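Reusable cup deposits, anyone had one pay off?

millbrook_brew
Posted 2026-03-27
We run a small coffee counter and the Naromach rep has been on at us to join their deposit cup scheme. Customer pays extra, brings the cup back, gets it refunded. He says we'd break even by July. I have my doubts. Has anyone here done the sums without the rep in the room?

tamp_it_down
We did a trial with Urkex, same idea. Took 80 cups to start. Plenty went out of the door and didn't come back, and we still had to wash the ones that did. Nice for the website, I suppose.

oatflat
Did you keep the deposits on the missing ones though? That ought to cover it.

tamp_it_down
On paper. Urkex charged us more per lost cup than the deposit brought in. Read the small print. 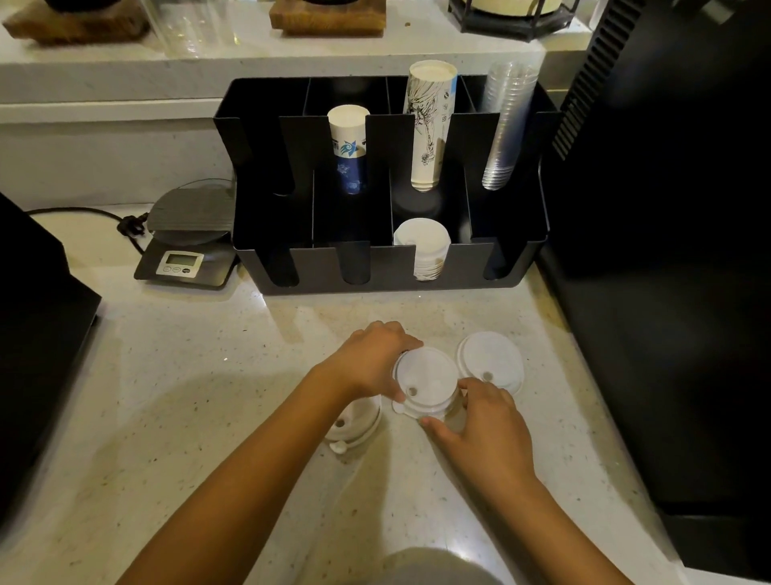 And the washing is what did for us. One small machine, a queue at half eight, and someone has to stand there drying. They never put wages in the leaflet.

greenhatch
Bit gloomy in here. We've used Szabó cups for two years and the regulars like them. Throwaways aren't free either, I was paying for 1000 at a time.

millbrook_brew
Regulars, fine. Mine are mostly people running for a train. Are yours?

greenhatch
No, we're next to an office block. Fair point.

oatflat
Nakell do a discount for own cups instead. No deposit, no returns.

tamp_it_down
Which means you knock money off for people who'd have brought a cup anyway. Can't see who that persuades.

millbrook_brew
I've asked Naromach for the lost cup charge in writing. They sent me a brochure.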